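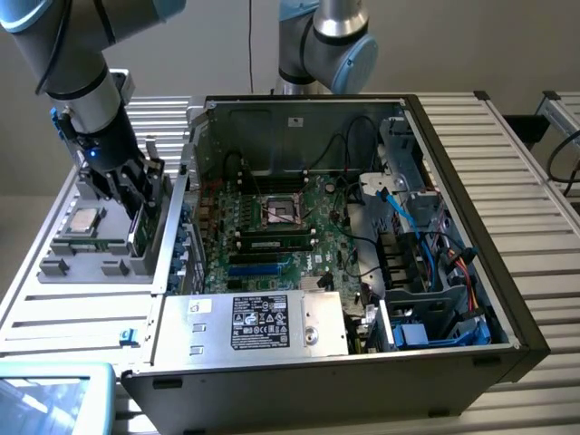 Zodex dice que su robot ya monta procesadores. Los números piden calma

Publicado el 11 Jul 2023

La firma de automatización Zodex y el laboratorio Cullinane han presentado los resultados de un método de aprendizaje para que un brazo robótico coloque procesadores en placas base de ordenadores de sobremesa. El titular del comunicado habla de "montaje autónomo". El informe técnico que lo acompaña es bastante más modesto, y conviene leerlo antes de dar por jubilado a nadie.

La tarea elegida no es trivial. El brazo tiene que tomar el procesador de una bandeja de plástico gris, llevarlo hasta la torre tumbada sobre la cinta de rodillos y dejarlo en el zócalo, que espera vacío junto a los módulos de memoria ya puestos. Un error pequeño de ángulo puede doblar un contacto y arruinar la placa. Los sistemas industriales clásicos resuelven trabajos parecidos con posiciones programadas al detalle y utillaje caro; Zodex sostiene que el suyo aprende la maniobra a partir de demostraciones y corrige sobre la marcha cuando algo se desvía.

El método, bautizado Zistton, se entrenó con 1.511 demostraciones guiadas por operadores. A partir de ellas, el sistema propone trayectorias cortas, compara lo que ven sus cámaras con lo que esperaba ver y vuelve a intentarlo si la diferencia supera un umbral. La idea no es nueva. Lo que los autores reivindican como aportación es la forma de fijar ese umbral, que ya no se ajusta a mano, sino que se calcula a partir de la dispersión entre las propias demostraciones.

Hasta ahí, bien. La prueba final, sin embargo, consistió en 12 inserciones seguidas, de las cuales 11 se dieron por buenas. Con una muestra así se puede escribir un comunicado, pero difícilmente una conclusión. El informe no incluye intervalos de confianza ni explica por qué se detuvo la serie en ese punto. Tampoco aclara si hubo series anteriores que quedaron fuera del documento.

Hay más letra pequeña. Las pruebas se hicieron con 3 modelos de placa, todos presentes también en el entrenamiento. Qué ocurre con una placa que el sistema no haya visto nunca es justo la pregunta que se haría cualquier taller, y el texto la despacha en una frase del apartado de trabajo futuro. El cierre de la palanca de retención, por su parte, queda fuera de la medición: se considera éxito que el procesador descanse en el zócalo. Quien haya montado un ordenador sabe que ahí todavía falta un paso – y no de los más cómodos.

El criterio de éxito merece también un comentario. La valoración la hizo el mismo equipo que desarrolló el método, mirando las grabaciones. No se encendió ningún equipo para comprobar si arrancaba, o al menos el informe no lo menciona. Para un artículo centrado en la precisión de contacto, se echa de menos.

Sobre la velocidad, silencio casi completo. El informe afirma que el ciclo es "compatible con un entorno productivo", sin dar un solo tiempo. En una línea de montaje ese dato decide si la máquina se compra o se queda en el laboratorio, y resulta raro que un trabajo que presume de orientación industrial lo omita.

Nada de esto invalida la parte interesante. El cálculo automático del umbral es una propuesta razonable, está descrito con suficiente detalle para que otros lo prueben y, si se confirma, ahorraría horas de ajuste en tareas de inserción de todo tipo. Es un resultado de método, y como tal se sostiene mejor que como anuncio de producto.

Trustengate, que fabrica equipos para oficinas, figura en el comunicado como primera empresa interesada en ensayar el sistema. No se precisa en qué planta ni con qué volumen. Zodex prevé publicar en noviembre una segunda evaluación con placas no vistas durante el entrenamiento y con el cierre de la palanca incluido. Los datos de las demostraciones, según la compañía, se compartirán "más adelante", sin fecha.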